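Robotics lab opens its doors, and the neighbors come in out of the cold

The Hellaris robotics lab held its February open day last week, and by the time the doors had been open an hour the coat hooks in the hallway were full and people were laying their jackets over the stair rail. The final tally at the front desk was 225 visitors, which beat last year's 220 by the slimmest of margins and pleased everybody who had spent the week before putting up signs.

The lab has been in the old Postell building long enough that most people in the neighborhood have walked past it hundreds of times, usually with a dog or a bag of groceries, and wondered what goes on in there. For one afternoon they could find out, with a cup of coffee and a sugar cookie thrown in (the cookies came from Rätsep, the bakery on the corner, and they went fast).
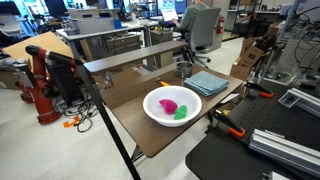 By Desta Tsegaye
Community News

Most of the afternoon's talk was about household work, the sort of thing you and I do without thinking while the radio is on. The group's current project, called Notetti, is about teaching robot arms to handle ordinary things on an ordinary table: a cup, a bowl, a folded towel, a soft toy. Austra Zariņš, who leads the project, gave a short welcome and then spent the rest of the day going from one knot of visitors to the next, answering the same few questions over and over with what looked like real pleasure.

"People come in expecting something out of the movies," she said. "Then they see a bowl with a couple of plush toys in it, and they relax, and they start asking very good questions."

A soft toy, she explained, is a harder job than it sounds. A steel cup keeps its shape when you take hold of it. A plush one squashes and bends, and it may come up sideways, or bring its neighbor along with it. Clear plastic brings its own trouble – a camera can look straight through a see-through cup and miss it, much as I have done with my own glasses on the nightstand.

The demonstrations ran in small groups of up to eight, so that everyone could get near enough to see, and each group had time to ask for one more try. Siebe Van der Linden ran the morning sessions and Deividas Žukauskas took over after lunch, and between them they kept up a friendly running commentary on what the arm was about to do and what might go wrong. When it missed, there was a groan from the crowd, and when it got a good hold, there was applause, louder than I have heard at some school concerts. One little girl in rain boots stayed for two groups in a row and had to be coaxed away with the last of the cookies.

Not every visitor came as a fan. Rory Haldane, a retired machinist who lives a few streets over, told me he had walked in with his arms folded and planned to leave with them that way. He ended up in a long conversation about clamps and aluminum rail with one of the graduate students, and when I passed by again much later they were still at it.

"I thought it would be all computers," he said. "But half of this is a workshop. There are things bolted down and things clamped on, and cables to step over. I felt right at home."

He still doesn't care to have one in his kitchen, he added, though his wife, standing next to him, said she would be glad to discuss it – particularly if it would fold the towels.

Zariņš said the lab hopes to hold a second open day before the end of the school year, with longer hours and a session set aside for classes. Teachers who would like to bring a group can leave their name at the front desk of the Postell building, where there is also a box of lost property from this visit, including two umbrellas and one very small mitten.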